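How many demos before I stop blaming the data?

Naa Korletey
asked 2022-01-30

So I've been teaching a policy to stack shallow plates on a steel prep table, all from teleop demos, and I'm stuck on something dumb. I have 40 episodes recorded so far (two plates each time, pick up the right one, set it on the left one) and training on them gives me an arm that goes to the right area and then hovers like it forgot why it came. Loss looks fine. My lab mate wants me to just grind out 400 and stop whining, but that's a lot of evenings!

My other suspicion is the table. It's shiny, the plates are pale, and I get big streaks of glare plus a ghost of each plate underneath it. The camera is fixed, so those streaks are in the same spot all the time unless somebody moves a lamp.

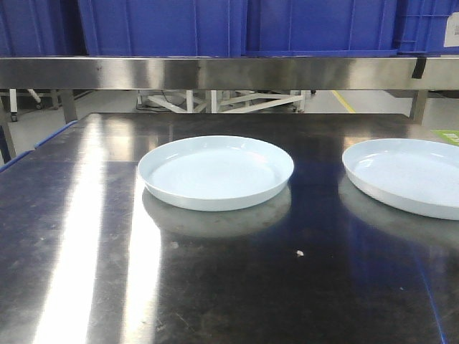 Letay Worku wrote back that she'd fix the start positions before touching anything else. If your plates begin in nearly the same two spots every episode, 40 or 400 makes no difference, the thing just memorizes a path and then panics when a plate is a thumb's width over. Move both plates every single time. I tape a sheet of random positions to the wall and work down it, otherwise my hands drift back to the same comfortable places. Also check your pauses. If you stop to line up the gripper before each grasp, you've taught it to hover, and it learned that very well. Trim the idle steps or practice until you can do the grasp in one go.

Mekdes Gidey
Get a matte mat. Problem solved.

Lise Perron
I wouldn't do the mat if the real job is on bare steel, you'd only have to start over later. I'd keep the table and change the light between batches (one lamp off, blinds down, whatever you've got) so the streaks stop being landmarks. We did this on Jellier with bowls and ended up at a bit over 400 episodes, but it was grasping okay well before that. Train every time you add a batch and write down where it fails, then record more from those spots. And add a wrist camera if you can!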